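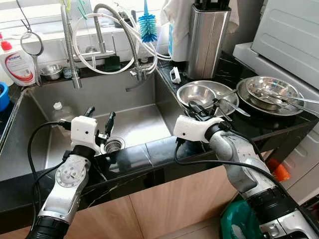

Dois braços à beira da pia: a Jindden testa o mercado de aluguel doméstico

O pacote bimanual da Irkdale chega por assinatura, com software da Tudum e uma lista de exigências que começa pela bancada

A manipulação bimanual em cozinhas residenciais deixou de ser assunto exclusivo de laboratório no momento em que alguém decidiu cobrar mensalidade por ela. A Jindden oferece, desde janeiro, um contrato de locação que inclui dois braços articulados da Irkdale, um par de garras de dedos pretos, o controlador e a licença do Tudum, o ambiente de programação e teleoperação que comanda o conjunto. O prazo mínimo é de 24 meses. A instalação é cobrada à parte.

O produto não é vendido como eletrodoméstico. O contrato fala em "plataforma de manipulação para ambientes habitados" e os clientes previstos são equipes de desenvolvimento, escolas técnicas e integradores que precisam de um posto de trabalho fora da bancada de ensaio. A pia é o caso de uso mais explorado no material técnico, e com razão: reúne metal escovado, plástico transparente, vidro e louça sobreposta em menos de um metro quadrado.

Hardware

Os braços trabalham a partir da frente do balcão, um de cada lado da cuba. As juntas têm carcaça prateada, com tampas circulares fixadas por parafusos pequenos, e o módulo do punho é branco, com os dedos da garra em preto. A construção é acessível. A troca de um par de dedos exige uma única chave e levou 15 minutos em nossa avaliação, calibração incluída.

O cabeamento é o ponto menos resolvido. Os cabos correm por fora dos braços; o do lado esquerdo forma uma alça até o punho e o do direito desce pela frente do balcão. Em movimentos curtos não há consequência. Em trajetórias que cruzam a cuba, o planejador precisa reservar um volume de segurança para a alça, e esse volume come parte do espaço útil justamente onde ele faz falta, entre a torneira e o fundo da pia. Uma torneira de mola com mangueira flexível agrava a situação. O manual recomenda declarar a torneira como obstáculo fixo, o que é correto para a base e otimista para a mangueira.

O alcance lateral é suficiente para passar da cuba à louça deixada à direita sem reposicionar a base. Já a borda de trás, onde costumam ficar esponja, potes pequenos e frascos, obriga o punho a uma inclinação próxima do limite. Quem puder deve liberar essa faixa antes de iniciar uma sessão.

Percepção e preensão

O Tudum trabalha com a câmera na posição da cabeça e complementa a estimativa de profundidade com os dados de junta. Objetos opacos e de contorno fechado não apresentam dificuldade. Uma garrafa de plástico transparente dentro de uma cuba de inox é outra história: o fundo reflete, o corpo da garrafa quase desaparece e a tampa branca passa a ser a única referência estável. Em 60 tentativas de preensão nessa condição, o sistema concluiu 50. As falhas concentraram-se nas aproximações em que a própria garra encobria a garrafa, situação em que o software mantém a última pose estimada e segue adiante.

Há um ajuste para isso, escondido no terceiro nível do menu de percepção - a opção obriga o braço a recuar e refazer a leitura antes de fechar os dedos. Aumenta o tempo de ciclo e deveria vir ativada de fábrica.

Com talheres e uma faca atravessados sobre a louça, o resultado depende do operador. O modo autônomo recusa lâminas por configuração padrão. Em teleoperação, a garra segura bem cabos de seção regular, mas a ausência de retorno de força no comando torna difícil perceber quando um prato debaixo começa a se deslocar.

Exigências de instalação

A Jindden solicita balcão nivelado, piso livre na frente do móvel e iluminação difusa. O segundo item merece atenção. Sacolas e objetos no chão ao lado dos braços não entram no modelo de colisão, limitado por padrão ao plano da bancada e ao que está acima dele. Pedras escuras e polidas, como o mármore preto, são aceitas, desde que se faça uma calibração adicional de exposição.

O serviço de suporte fica a cargo da Siregar, que responde por peças e visitas técnicas. Os chamados abertos pela manhã foram atendidos no mesmo dia, por acesso remoto. A substituição preventiva dos cabos está coberta; a dos dedos, não.

Avaliação

O conjunto entrega mecânica sólida e manutenção simples. A percepção de transparentes está abaixo do que o material comercial sugere, e o roteamento externo dos cabos pede revisão. Para integradores com experiência em planejamento de movimento, a locação faz sentido já nesta versão. Escolas técnicas devem negociar a inclusão dos dedos sobressalentes no contrato antes de assinar.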